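Kobzar 7, two months in: the labeling tool I kept meaning to try

I put off Kobzar for most of a year. We had a pile of in-house scripts for turning hand-held gripper recordings into training episodes, they mostly worked, and I had written half of them, so you can guess how keen I was to throw them out. Then Lesia Polishchuk loaded one of our bedroom sets into version 7 over lunch and had it trimmed, labeled and exported before I'd finished my soup. I moved over in August and I'm a little bit in love.

Quick summary for anyone who hasn't met it: Kobzar takes wide-angle video plus the pose track, lines them up, lets you cut episodes and tag them, and writes out something your policy training code can read. It runs on your own machine. The perception plugins are separate, and the one I use most is Greltunura, the cloth segmenter.

Our test set for this review was 167 episodes of fabric handling on a big bed, all shot in one room. Bedding is mean to software! Pale sheet, pale wall, soft folds with hardly any contrast, and fisheye bending all of it.
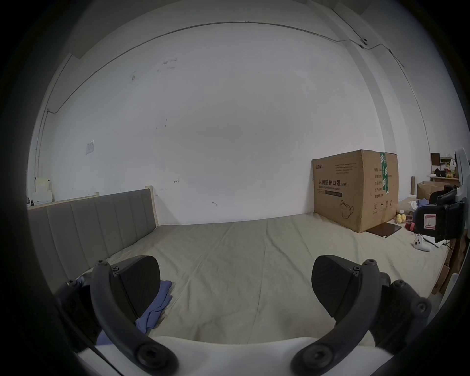

Fingers apart over the bare sheet, blue cloth by the left pad.

The first thing I checked was the jaw width estimate, which Kobzar reads straight from the video. Our old script looked for the fingers by color threshold and lost them any time a dark object came near. The new tracker fits a model of the whole linkage, and on our set it only lost the fingers in a handful of clips, all of them with fast wrist turns. You get a little confidence strip under the timeline, so you can jump right to the bad stretches and fix them by hand. I fixed everything in one afternoon (with breaks, and a lot of tea).

Then there's sync. Kobzar compares camera motion with the pose track and slides one against the other until they agree. You can drag the offset yourself and watch the curves snap together, and I'll admit I spent longer playing with that than I needed to. Vsevolod Panasiuk, who does our controller work, had been complaining for ages that the policy reached a beat behind the cloth. He retrained with the new offsets and the lag was mostly gone.
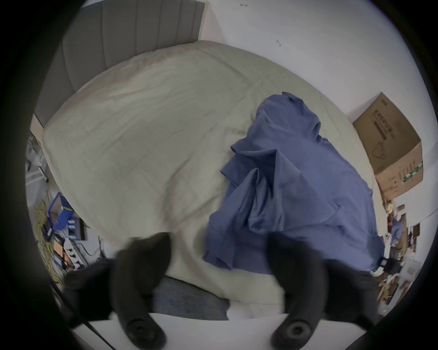 Greltunura is the part I expected to be disappointed by. Cloth masks tend to be great on a flat towel and hopeless once something is twisted up on itself. I ran it on the full set and ended up with 1147 masks, of which I kept 891 without touching them. The rest needed a click or two, usually where a fold threw a shadow and the mask stopped at the shadow line. For a gray blanket against a beige duvet I'd have been happy with much less. Corrections also carry forward through the clip, so one click often repairs several seconds.

It isn't all lovely. Undistortion is on by default in the preview but off in the export, and I lost a morning to that. The tag editor has no undo. The manual's page on lens calibration is three paragraphs long and one of them is about installing fonts. If you're on a laptop with no graphics card, expect segmentation to crawl; mine took around 7 minutes on a short clip before I gave up and moved to the desktop.

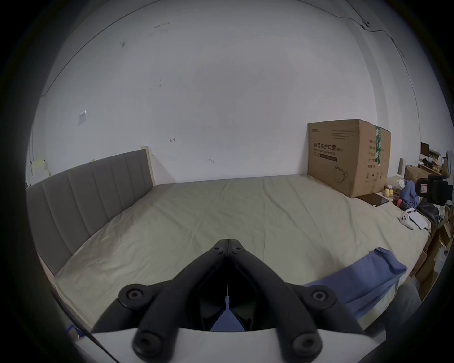
Export is where it won me over for good. You can write a filter such as "fingers closed, cloth mask present" and get only the matching segments, with padding on both sides. We used that to pull grasp attempts out of long wandering recordings, and Vsevolod had a usable training split the same day. The replay view is a treat too: it draws the planned path over the recorded one, so when a planner change sends the wrist somewhere silly you spot it before it gets near hardware.

I did try Jisus alongside it for a week. Jisus has the nicer tag editor (with undo!) and its shortcuts are better thought out, but it treats the gripper as one more object to track, and for our kind of data that means a lot of cleanup. If you mostly label fixed-camera footage, I'd look there first.

For hand-held work I'm staying with Kobzar. The next release is supposed to bring two-camera sync, and Lesia has already claimed the desktop for the day it comes out.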